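Progress report to the Grallwood fund: tabletop food preparation, third period

Work in this period covered the table layout and the set of items for the food tasks. Spending remains within the sum agreed at the start. The Camance layout was adopted in April, with a light wooden top and black fabric behind it.

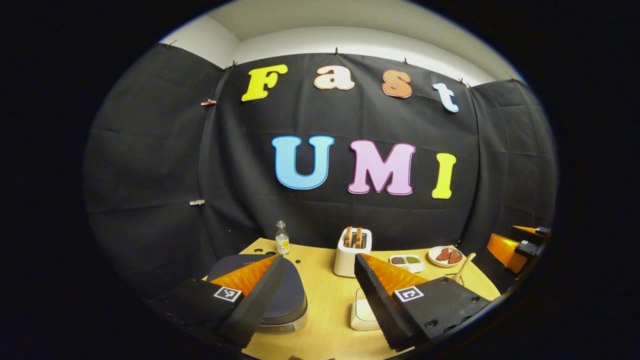
Item lists have been rewritten so that each task names its containers first and its contents second. The revised list has 67 entries, against a target of 100. The remaining entries are mostly small containers and will be ordered through Zemov.

Dry goods are kept apart by type. The sectioned tray holds green mung beans, dark brown beans and pale soybeans, with one compartment left empty. Meat is set out on a round white plate, and sliced bread goes in the toaster.
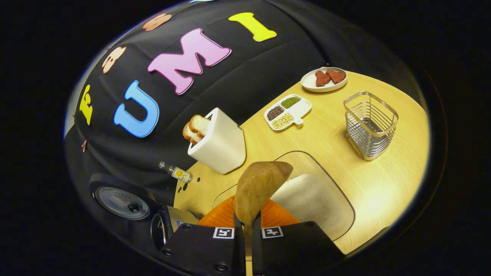
Miyazaki Group, Table Tasks Section

The square wire basket stays on the list as an open container. Three matters carry over to the next period: the labelling of stored items, the order for containers, and the written procedure for clearing the table. We request release of the remaining 2,000 for these.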